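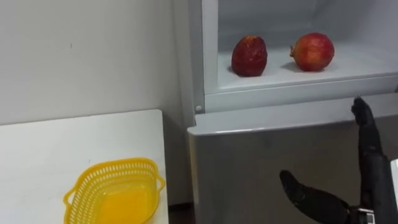
Elfriede Baumgartner said the first hour is the worst, and that after it the arms stop feeling like someone else's. She was taking off the headset as she said it, and she wanted a glass of water before she would say anything more.

The job at Bristorberg is called demonstrating. An operator stands in a marked square on the floor, puts on a headset and a pair of gloves, and does a household chore through a robot a few steps away. The robot's hands copy the operator's hands. Everything is recorded, and the recordings are used to train the software that is supposed to do the chore later without an operator.

In September the chore was fruit and the refrigerator. Open the door, take a piece of fruit off the shelf, put it in the yellow basket, close the door. Then the same thing in reverse. The company wants 3,000 good runs of each before it moves on. When I visited, the team had 600.

A good run is harder to get than it sounds. Pomegranates are heavy for their size and they roll. The operators see the shelf through the headset, but the gloves give them very little sense of touch, so they learn to judge a grip by looking. Kamran Shokri watches the fingertips and ignores the fruit. Hạnh Tăng does it the other way around. Both methods work, and the software team has asked them to keep their own habits because it wants the variety.

Doors are another matter. A person hooks a finger under an edge and pulls without thinking about it. Through the robot, the finger has to arrive at the right height and stay there while the arm moves back in an arc. If the operator pulls in a straight line, the hand slips off and the run is thrown out.

"I used to open my own fridge at home and stop halfway," Shokri told me. "I was checking what my wrist did."

Bristorberg tried another method first. The operators stood next to the robot, held its arms and moved them through the chore by hand. Sushil Katiyar, who runs the floor, liked the results for simple reaches. For anything with fingers it was too slow, and people's own arms kept getting in front of the cameras. The gloves came in last spring, from a supplier called Hurkico, and the hand-guided sessions are now kept for new staff in their first week.

Shifts start at 9 in the morning. Nobody demonstrates for more than forty minutes at a stretch. A strong operator can turn in 100 usable runs in a day, and Katiyar does not post the totals, after an early month when people rushed and the data had to be sorted again.

The next chore on the list is loading a dish rack. Tăng has already asked for smaller gloves.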